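Culdale Institute of Energy Studies
Petroleum Markets and Products - Handout 7
Instructor: Leilani Castellanos

Reading a crude price report

Crude oil is bought and sold by grade. The two properties quoted most often are density, stated as API gravity, and sulfur content. Light, sweet grades generally yield more gasoline and diesel with less processing, and refiners will usually pay more for them.

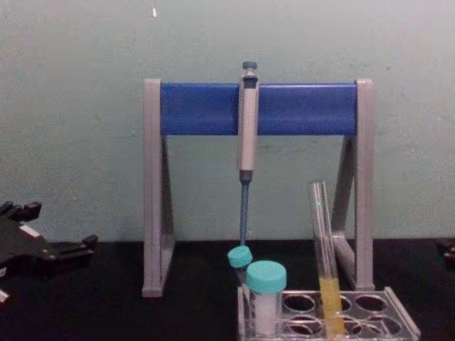
A posted price applies to a benchmark grade at a named delivery point. Other grades trade at a premium or discount to that benchmark, called the differential. Students should record the benchmark, the delivery month and the differential separately in all written work.

Quality and the differential

A differential depends on laboratory results as well as on freight. Samples are drawn from the tank or pipeline, divided, and tested by agreed methods. 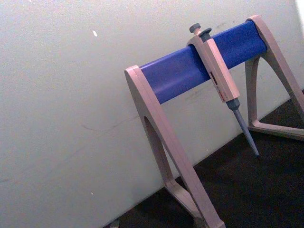
Sulfur content affects price because removing it requires hydrogen and added refinery capacity. A dispute over a few tenths of a percent can delay payment on a full cargo. Small equipment matters in such cases: a stand like this one, with its blue bar across two A-shaped legs, keeps pipettes upright and off the bench. The Estham case in the course reader covers one dispute of this kind, and Gus Montoya will lead the discussion.

Assigned work

1. Read the Estham case, pages 9 to 16.
2. Define differential, benchmark and crack spread in your own words.

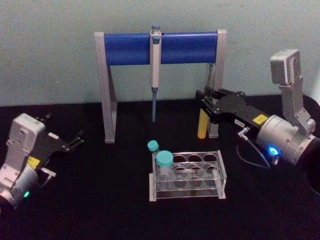 3. A seller delivers 1,862 barrels at a discount of $3.00 to the benchmark. State the total discount in dollars - show each step.
4. Submit written answers to Room 316 before the March review session.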